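Stomach bug in the house: what to do in what order
Updated Sat 24 August by Khrystyna Marchuk, Billside Household Notes

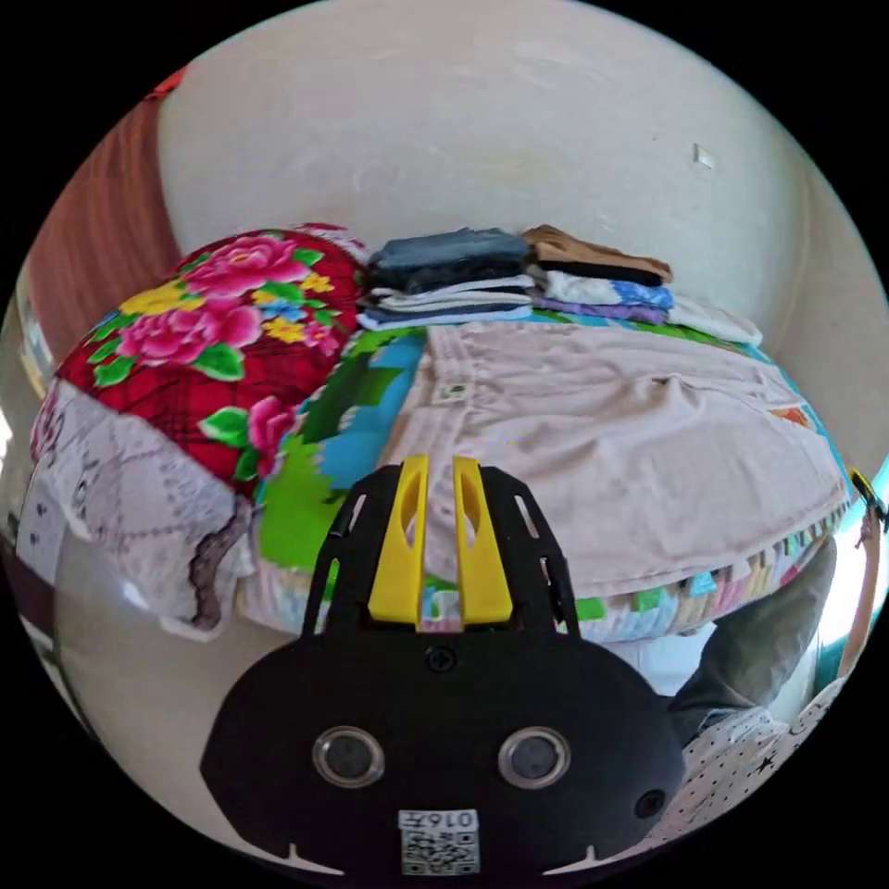 Yellow fingers, black body, number 016 on the sticker

Quick version first. Gloves, bleach, soap. Sick person gets own bathroom if you have two. Rest of this page is details, read it when you get a minute.

We had this go through our house twice last November and I wrote most of it on the back of a phone bill. Typed up now before school starts and it all comes around again.

First hour

Pick a room. Sick person stays in it. Door shut, window cracked if it's not freezing.

Bucket with a trash bag in it, second bag under the first so you can pull and go. Old towels on the floor by the bed and over the pillow. Take the rug out NOW, not after. Same for the stuffed animals, leave one that can be washed.

Hand sanitizer is not great on this kind of bug. Soap and running water, 20 seconds, under the nails. Keep the sanitizer for the car.

Put everyone's toothbrushes away in a drawer. Ours used to sit in a cup right beside the toilet, which, yuck.

Cleaning up vomit

Disposable gloves. Mask if you have one. Everyone else out of the room, dog included.

Paper towels over it, let them soak, lift from the outside in. Straight into a bag, tie it, outside can. Don't vacuum. Don't go at it dry with a broom either.

Then soap and water on the spot. Then bleach mix. Bleach doesn't do much on top of a dirty surface so don't skip the soapy part, I did the first time and had to do it all over agian.

Bleach mix for hard surfaces: 1/3 cup regular household bleach in a gallon of water. Check your bottle, the strong kind needs less, go by the label. Leave it wet five minutes at least. Rinse anything that touches food. Open a window.

Never mix bleach with ammonia or vinegar or toilet bowl cleaner. Not a little bit either.

Make it fresh every day. Write the date on the bucket with masking tape. Keep it up high where kids can't reach.

Carpet: no bleach obviously. Soap and water, then steam cleaner if you can borrow one. Go slow with it, quick passes don't get hot enough. Test a corner.

Things people forget to wipe

Toilet handle, and the wall behind it
Light switches
Fridge door
Remote, phones, tablet (use wipes the maker says are ok)
Faucet handles, you turn them on with dirty hands and off with clean ones
Stair rail, the whole thing. We have 19 stairs, it takes two minutes
Car door handles if you drove anybody home sick
The bucket

Close the toilet lid before you flush.

Laundry

Gloves again. Don't shake the sheets. Roll them up with the mess on the inside, carry away from your shirt. Scrape off what you can into the toilet first.

Hottest water the fabric can take, longest cycle, normal detergent. Don't stuff the drum. Then the dryer on high till it's really dry. Our long cycle is 90 minutes so I start one before bed and switch it over when I'm up anyway. You will be up.

Wipe the hamper. Wipe the washer lid and the buttons. Wash hands after loading, then again after you take gloves off.

Separate towels. Clothespin with a name on it, clipped to each one. Paper towels in the bathroom are easier for a few days.

Food and drink

Small sips. A spoonful every few minutes for little ones, more when it stays down. Oral rehydration packets from the drugstore are better than soda or sports drinks. Freeze some in a popsicle mold.

Nobody sick cooks. Not while they're sick and not for two days after it stops. Same two days for school, daycare, work, the pool should be longer. If your the only one who cooks, it's cereal and things in packages.

Throw out anything the sick person handled that isn't wrapped. Fruit bowl, bread with hands in the bag, the open chips. Hurts but do it.

Dishes in the dishwasher, hottest setting. No sharing cups.

Call the doctor if

No pee in eight hours, or no tears, or dry mouth
Blood in anything
Dizzy standing up, confused, hard to wake
Fever that's high or won't quit
Can't keep even sips down
Baby, somebody elderly, pregnant, or with a weak immune system: call early, don't wait for the list

Have the number on the fridge before you need it.

Keep in a box

Gloves, masks, trash bags, masking tape, a marker, rehydration packets, thermometer plus spare battery, an old plastic bucket, a measuring cup that is ONLY for bleach. Bleach itself goes weak after a while, check the date. Ours lives on the top shelf of the hall closet.

From readers

Assunta Ferri wrote in to say she lines the bed twice: waterproof pad, sheet, another pad, another sheet. At 3 am you pull off the top two and there's a made bed underneath. Doing this from now on.

She also says baking soda on the mattress once it's clean and dry, leave it a few hours, vacuum. Works on smell, it doesn't kill anything.

Next page: lunchboxes, and getting the smell out of a thermos.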